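Quiénes somos

¡Hola! Soy Anqi Liao y llevo Matitz, un boletín de salud pública que empecé en mayo, entre guardia y guardia - las vacunas y las urgencias del barrio, sobre todo.

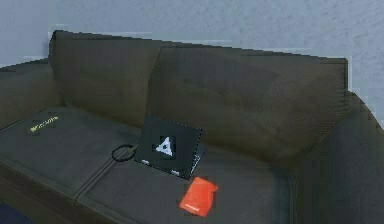
N.º 59

Ahora nos leen 1538 personas (¡gracias!) y Sotiris Kourkoulas me ayuda con los datos de los hospitales. No aceptamos publicidad de farmacias ni de clínicas.

Comentarios

Szulc: ¿Hablaréis de la gripe?

Marta: Me encantó lo del sarampión, lo pasé a mi cuñada.

Contacto: formulario web | © Matitz | Volver arriba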